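# El margen blanco en las revistas

Llevo años coleccionando revistas y catálogos de moda, así que esta entrada sobre el margen (el blanco que rodea una foto o un texto impreso) me sale más de aficionado que de erudito, ¡quedan avisados!

## Qué es

El margen es la zona de la página que se queda sin mancha de imprenta. En un libro sirve para que el pulgar no tape las letras. En una cubierta cumple otro papel: enmarca la foto y le baja el volumen a todo lo demás. Lo contrario es la impresión «a sangre», en la que la imagen llega hasta el corte. A mí me gustan las dos, pero la sangre perdona menos, porque una guillotina mal ajustada se nota enseguida.

## El blanco y la pantalla

En pantalla el blanco puro se escribe 255 en los tres canales y se acabó la discusión. En papel, en cambio, el blanco lo pone el propio papel, y hay tantos como fabricantes. Mi catálogo de Kivberg tira a crema, y el de Tirside, 100 páginas en mate, casi a azul.

## Texto en el margen

Un margen ancho invita a meterle cosas: el número, el precio, el nombre de la cabecera. Girar las letras para que corran a lo largo del borde es un recurso viejo que me sigue encantando, sobre todo con mayúsculas con serifa, que aguantan muy bien el giro. En la cubierta de LOEWE el nombre va en negro y en grande sobre el blanco, y la foto de la joven con el pelo revuelto por el viento queda libre de letras grandes. Yo la tendría enmarcada en el pasillo.
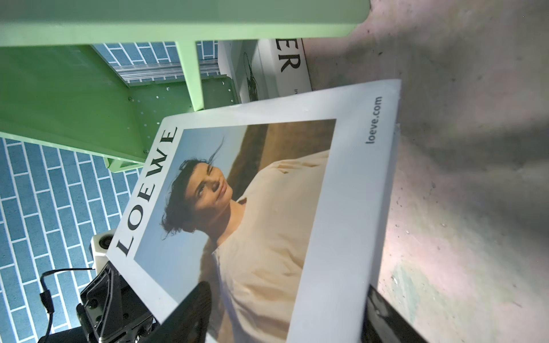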